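# Kedstead 双手工作台：安装与维护说明

这个仓库记录 Kedstead 工作台的安装、日常检查和维修办法，另外附一份小的数据卡，放在最后一节。

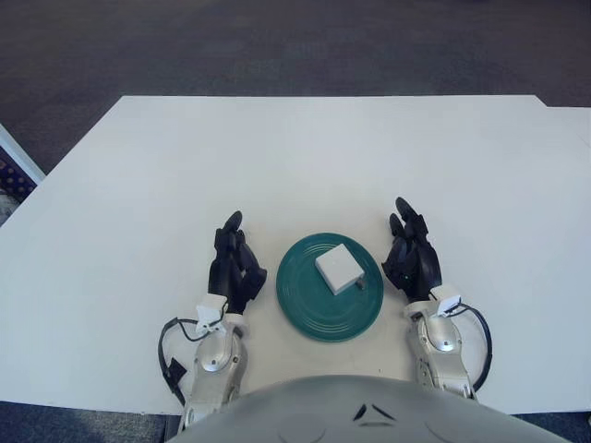
*工作位置：绿色圆盘在两手之间，盘上是白色方块。*

说明先用中文写成。中文不是作者的母语，有些句子可能不自然，如果影响理解，请开 issue 指出来，我会改。

## 1. 适用范围

本说明只讲一台机器，就是我们在 Nundis 实验室使用的这一台双臂机器人，以及它面前的桌子。同型号的第二台在 Gornow，那边的线缆走法和桌子高度都不同，请不要直接照抄这里的参数。

文中的“左手”“右手”都是指机器人自己的左和右，也就是从头部相机看出去的左和右。站在机器人对面的人请特别注意，以前有一次更换线缆时就因为这个换错了边。

本说明包括以下内容：

- 桌面和圆盘怎样放置
- 手部和前臂怎样安装、怎样检查
- 上电和下电的顺序
- 零位校准
- 常见故障以及我们的处理办法
- 数据卡

不包括控制软件的编译，那部分请看 `docs/build.md`。

## 2. 仓库结构

```
kedstead-bench/
├── README.md
├── config/
│ ├── hands.yaml # 手指零位、电流上限
│ ├── arms.yaml # 手臂关节限位
│ └── camera.yaml # 头部相机参数
├── tools/
│ ├── check_hands # 手部自检
│ ├── zero_fingers # 手指零位
│ ├── table_plane # 桌面平面拟合
│ └── park # 回到停放姿势
├── docs/
└── log/
 └── maintenance.csv # 维修记录
```

`config/` 里的文件每次校准以后都会改变。请先提交旧版本，再写入新版本。`log/maintenance.csv` 只能追加，不要修改旧的行，写错了就在下面补一行更正。

## 3. 桌面

### 3.1 两块面板

台面由两块白色面板组成。主面板在机器人正前方，第二块接在右边。两块板的位置略有错开，接缝处有一个小台阶。这个台阶我们试过用垫片消除，过了几个星期又出现，所以现在的做法是承认它，并且在软件里避开它：

- 所有抓取任务都在主面板上完成。
- `table_plane` 只在主面板上取点。如果取点区域跨过接缝，拟合出的平面会向右倾斜，手指下降时容易碰到桌面。
- 右手的路径可以从第二块板上方经过，但是高度不能低于 `arms.yaml` 中的 `seam_clearance`。

如果有人移动了桌子，哪怕只移动一点，也必须重新运行 `table_plane`。用眼睛看是看不出来的。

### 3.2 清洁

白色台面上的小颗粒和污点会影响方块的检测。检测程序按亮度分割，盘子附近的灰色小点有时会被当作物体，于是程序报告“两个目标”，然后停下来等待确认。

每次开始工作以前：

1. 运行 `park`，让两只手离开圆盘区域。
2. 用微湿的无绒布擦主面板，从远处往近处擦。
3. 单独擦圆盘。盘面上有一圈一圈凸起的同心环，碎屑容易留在环与环之间，用软毛刷比用布好。
4. 等台面完全干燥以后再开相机程序。反光的水迹比灰尘更麻烦。

不要用酒精擦圆盘。我们有一个旧盘子用酒精擦过多次，颜色变浅了，颜色阈值也跟着不准。

## 4. 圆盘和方块

圆盘选青绿色有两个理由：它与白色台面容易区分，与黑色手指也容易区分。凸起的环原来不是我们要求的，是买来的盘子本来就有。后来发现它有好处也有坏处。

好处是方块不会在光滑的面上滑走。坏处是方块有时一条边搁在环上，整体是斜的，这时顶面的法线和桌面法线不平行，按照“方块平放”的假设去计算抓取姿势就会失败。因此 `hands.yaml` 里有一个参数：

```yaml
object:
 assume_flat: false
 max_tilt_source: top_and_side # 同时使用顶面和一个侧面
```

请保持 `assume_flat: false`。设为 `true` 时程序快一些，但只适合把方块直接放在桌面上的测试。

圆盘应放在两手之间。我们不在桌上画记号，因为记号会被分割程序看到。放置的办法是：先运行 `park --show-center`，相机画面里会叠加一个十字，再用手移动圆盘，使盘心与十字重合。放置时请确认急停按钮已经按下。

## 5. 手和前臂

### 5.1 组成

每一侧从下往上依次是：银色金属前臂、白色手腕支架、带黑色关节手指的手。黑色线缆在前臂外侧绕成一个弯，左侧的向左绕，右侧的向右绕。

这个弯是有意留下的。手腕转到极限的时候需要这一段余量。请不要为了整齐把它用扎带绑紧在前臂上。作者自己做过这件事，结果手腕转动时插头被拉松，通信断断续续，找了两天才找到原因。

### 5.2 拆下一只手

工具：内六角扳手一把，小托盘一个（放螺钉），标签纸。

1. 运行 `park`，确认手臂停稳。
2. 按下急停，然后关闭手部电源。顺序不能反过来。
3. 在线缆两端贴标签，写 L 或 R。
4. 一只手托住机器人的手掌，不要托手指。手指关节的侧向强度很低。
5. 先拔通信插头，再拔电源插头。
6. 松开手腕支架的螺钉，按对角顺序，每颗先松半圈。
7. 沿前臂方向直着取下，不要摇动。

### 5.3 装回

装回的步骤相反，另外有几点要注意：

- 支架的接触面要干净。有一粒灰尘，手就会偏一个小角度，到指尖就很明显。
- 螺钉先全部用手拧上，再用扳手按对角拧紧。
- 白色支架比看起来软，拧到有阻力以后只再加一点点。如果听到轻微的响声，说明已经太紧，请取下检查有没有裂纹。
- 装完以后用手慢慢转动手腕，从一端到另一端，看线缆的弯是否自由。

### 5.4 自检

```
./tools/check_hands --side both
```

自检让每个手指依次弯曲、伸直，最后动拇指。全部通过时两只手回到准备姿势：手指向上并微微向内弯曲，拇指朝向圆盘，左右基本对称。如果明显不对称，通常是一侧的零位丢失，请看第 7 节。

每个手指的回程计数应在文件给出的范围内。计数上限为 1,000，到达上限时程序会停止，并显示“行程异常”。这不一定是手指坏了，也可能是自检开始时手指已经碰到盘边。

## 6. 上电和下电

上电：

1. 检查桌上没有多余的工具。
2. 检查急停按钮处于按下状态。
3. 打开主机，等待网络灯稳定。
4. 打开手臂电源。
5. 打开手部电源。
6. 松开急停。
7. 运行 `check_hands`。

下电：

1. 运行 `park`。
2. 按下急停。
3. 关闭手部电源。
4. 关闭手臂电源。
5. 正常关闭主机，不要直接断电。

如果先开手部电源再开手臂电源，手部控制器会进入等待状态，表面看一切正常，但是不接受命令。遇到这种情况，关闭手部电源，等 22 秒，再打开。时间太短，电容没有放完，控制器不会真正重启。

人走动时请从机器人的后面或侧面经过。地面是地毯，干燥的季节容易有静电，接触手部插头以前请戴好接地腕带。

## 7. 零位校准

下列情况要重新校准手指零位：

- 换过手，或者拆下后装回
- 换过任何一根手指
- 固件升级以后
- 自检后左右手姿势不对称

步骤：

1. 把圆盘和方块都拿走，放到相机看不到的地方。
2. 运行 `./tools/zero_fingers --side left`，按提示用校准块抵住指尖。
3. 校准块由 Borkowska 提供，每侧一个，不能互换。
4. 对右手重复。
5. 提交新的 `hands.yaml`，提交信息里写清楚原因。
6. 把圆盘放回去，按第 4 节重新对中。

校准时室温最好与平时工作时相同。四月我们把机器搬到靠窗的位置，上午和下午的零位不一样，拇指尤其明显。现在统一在开机半小时以后校准。

## 8. 常见故障

| 现象 | 先检查 | 处理 |
|---|---|---|
| 程序报告两个目标 | 盘上和盘边有没有碎屑 | 清洁，见 3.2 |
| 抓取时方块翻倒 | `assume_flat` 的值 | 改回 `false` |
| 手指下降时碰桌面 | 桌子是否移动过 | 重新运行 `table_plane` |
| 一侧手间断掉线 | 手腕转到极限时的插头 | 重新留线缆余量，见 5.1 |
| 手不接受命令 | 上电顺序 | 关手部电源，等待后再开 |
| 拇指位置偏 | 支架接触面、零位 | 先清洁再校准 |
| 右手路径规划失败 | `seam_clearance` 是否过大 | 恢复默认值，再逐步加大 |
| 手腕处有摩擦声 | 支架是否有裂纹 | 停止使用，更换支架 |

如果表里没有，请先保存日志再重启。很多问题重启以后就消失，日志也就没有了，下一次还要从头开始找。

错误代码 `E297` 值得单独说明。手册上写的是“编码器错误”，但是在我们这台机器上，多数时候是手部通信插头没有插到底。请先断电，把插头拔下重新插好，再考虑更换编码器。

## 9. 维护周期

每天开始前：清洁台面和圆盘，运行自检，用眼睛检查两侧线缆。

每周：

- 检查手腕支架的螺钉，只检查，不要每次都加力。
- 用干毛刷清理手指关节。
- 比较左右手自检的电流曲线。两条曲线应当相近，如果一侧慢慢升高，多半是关节里进了灰。
- 备份 `config/`。

每月：

- 重新拟合桌面平面，即使没有人动过桌子。
- 检查头部相机的固定螺钉。
- 检查接地腕带。

手指关节不要加油。厂家的旧版文件说可以加一点，新版已经删除了这一句。我们加过一次，油把灰尘粘住，情况更差。

## 10. 数据卡

| 项目 | 内容 |
|---|---|
| 名称 | kedstead-bench-check |
| 记录地点 | Nundis |
| 条数 | 3,573 |
| 来源 | 每日自检和放置检查 |
| 视角 | 头部相机 |
| 附带信号 | 手臂关节、手指关节、手指电流 |
| 物体 | 白色小方块、青绿色圆盘 |

**用途。** 这些记录用来发现机器状态的缓慢变化，例如零位漂移和摩擦增大。也可以用来测试分割程序。

**不适合的用途。** 不建议用来训练一般的抓取模型。物体种类太少，背景几乎总是同一张白色桌子，训练出来的模型换一张桌子就不行。

**已知问题。**

- 早期记录没有保存手指电流，相应的列为空，不是零。
- 部分记录中台面有小碎屑。我们没有删除这些记录，对测试清洁检查有用。
- 更换线缆那次，左右手的电流列写反了。受影响的记录在 `swap_lr` 列中标为 1，读取工具会自动换回来，自己写读取程序的人请注意。
- 时间戳来自主机，相机和手部之间可能有小的延迟，没有做补偿。

**标注。** 方块的姿势由程序给出，人工只检查程序认为不确定的那一部分。圆盘只标注中心，没有标注环。

## 11. 还没有完成的事

- [ ] 给 `park` 增加左右手分别停放的选项
- [ ] 为 Gornow 的机器写一份单独的 `arms.yaml`
- [ ] 换一种更硬的手腕支架，并比较零位的稳定性
- [ ] 给 `check_hands` 增加盘边碰撞的提示
- [ ] 检查本文中的用词是否与控制软件界面一致

修改建议请提交到 `docs` 分支。涉及螺钉力矩和电流上限的修改，请同时附上一份自检日志。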